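Suture pads, since a few people have been asking me which one to get for practice at home.

I went through 4 of them between January and June. The one I kept going back to was the Petari. The Gillside is cheaper but the top layer lifts away from the base once you put any tension on it.

Keep incisions short when you start. You want to be able to close the whole thing in one sitting and look at it critically afterward. 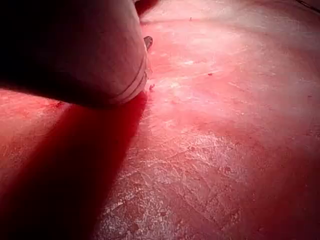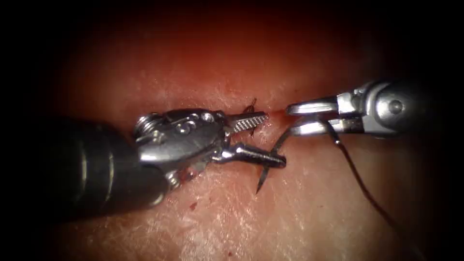
Second one has the pad, a short incision and the curved needle.
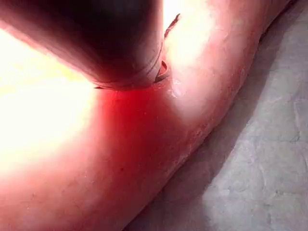 Marisol Figueroa wrote back that she gets a lot more life out of a pad by turning it around and working from the other edge, and that she never starts a new cut next to an old one. Fair point. I tend to crowd mine and then the skin tears between the rows.

On needle angle: go in as close to perpendicular as you can and follow the curve. Most of my early stitches were too shallow and pulled straight through.

Thread is where I spend the least. I bought a box of expired Tovar silk and it ties fine — a little stiff for the first throw, okay after that.

I log every stitch in a notebook. Total as of this morning is 2839. Of those, 1673 were simple interrupted, because that's the one I was bad at.

Storage: flat, in a bag, out of the sun. I left a Bitura pad on a windowsill for 46 days and the surface went tacky. Talc helped some.

Will post about knots next. Still deciding whether to cover one-handed ties or leave that alone.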